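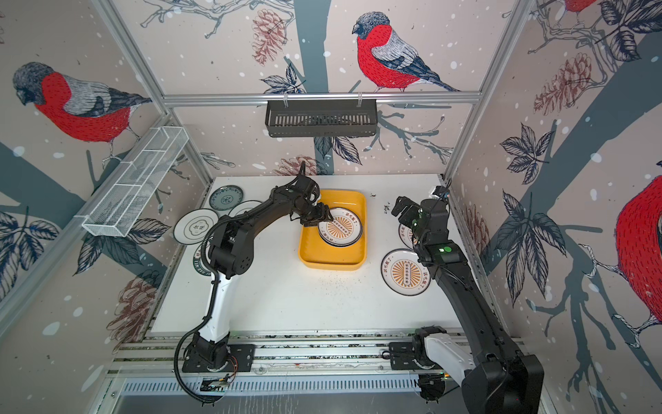 Two arms and a yellow tray, left gripper on the rim of a plate.

Neston Road Races: finish times and course notes

README, third revision, March

What you get

One results file, one courses file and this page. The results cover 137 road races, mostly half marathons, with a scattering of 10Ks from the years when the Prostow half was shortened by roadworks and everybody ran a personal best. The courses file has one line per race: distance, total climb, surface, start time and a column called "remarks", which I should have called something more dignified.

Where it came from

Club websites, for the most part, and printed results sheets that I typed in by hand over two winters. The Leitner races were published only as a PDF of a fax. I have done my best with the sixes and eights. If your time at Leitner is two minutes slower than you remember, it may be my typing, or it may be your memory, and I know which I would check first.

Columns in the results file

race: short name, lower case, no spaces
year: four digits
position: overall finishing place
gun_time: hours, minutes, seconds
chip_time: the same, blank where no chips were used
category: as printed by the organiser, so expect five spellings of "veteran"
club: as the runner wrote it on the form, including "none", "n/a" and "the pub"

Runner names are left out. You can still work out who came first at Rusel, but so could anyone who was standing at the finish.

Things to watch for

Races with fewer than 8 finishers are not included, which rules out most of the early Rusel years. The Rusel course was also remeasured and found to be 400 metres short. I have flagged the affected years in the remarks column and left the times alone. Please don't scale them up and call it a correction. The missing bit was the hill.

Gun time and chip time are not interchangeable. At Neston the start is on a lane wide enough for one tractor, and the back of the field takes 5 minutes to reach the line. Comparing gun times there mostly tells you who has sharp elbows.

Climb figures come from paper maps for the older courses and from watches for the newer ones. The watches disagree with the maps and with each other. I used the middle value and moved on with my life.

Non-finishers are missing from nearly every source, so nothing in here will tell you how hard a race was to get round. The Prostow half in the snow looks like a lovely day out if you go by the averages.

Using it

Help yourself for anything that isn't selling. Mention the file if you publish something, and say which revision. Revision one had the Leitner hours and minutes swapped and produced some startling world records, so please delete it if you still have it.

Corrections

Send the race, the year, the position and a link or scan of the original sheet. "I definitely beat him" can't be processed without paperwork.

Still to do

Tidy the veteran spellings
Add wind for the coastal races
Find the second page of the Leitner fax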